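Quem paga a neve que pisamos

Vivo há vários anos perto de Skonmont e faço esqui de fundo quase todo o inverno. Por isso escrevo sobre um assunto que incomoda os meus vizinhos: o passe da temporada. Custa agora 200 euros, e muitas pessoas acham que esquiar na floresta deveria ser gratuito.

Eu compreendo esta opinião, mas não concordo com ela. A floresta é de todos, sim. A pista preparada é um serviço, com combustível, salários e seguro.
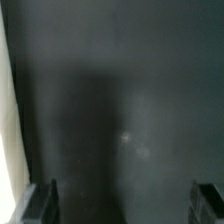 Superfície cinzenta e mate, com uma faixa clara à esquerda.

No inverno passado, o clube de Pirkar vendeu 492 passes. No mesmo período, 785 pessoas assinaram a petição contra o pagamento. Pergunto-me quantas delas esquiaram nas nossas pistas sem passe. Eu encontrei algumas em janeiro, e não tinham nenhuma vergonha.

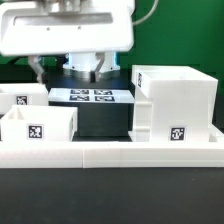 O exemplo de Wuisan

Em Wuisan escolheram a contribuição voluntária, com uma caixa no estacionamento. A ideia é simpática. Em fevereiro a caixa tinha dado 601 euros, e o circuito longo até Clellance ficou fechado o resto do inverno. Quem perdeu mais foram as crianças da escola de esqui, que treinavam ali à tarde.

Aceito que o preço pode ser injusto para quem vem só duas ou três vezes. 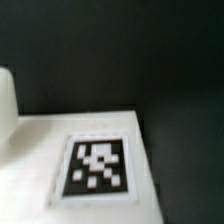 Para estas pessoas deveria existir um bilhete de meio dia, barato e fácil de comprar, e também um desconto para famílias. O clube demora demasiado a decidir isto e explica mal as suas contas. São críticas que faço com gosto na próxima reunião, em outubro, já com o meu passe pago.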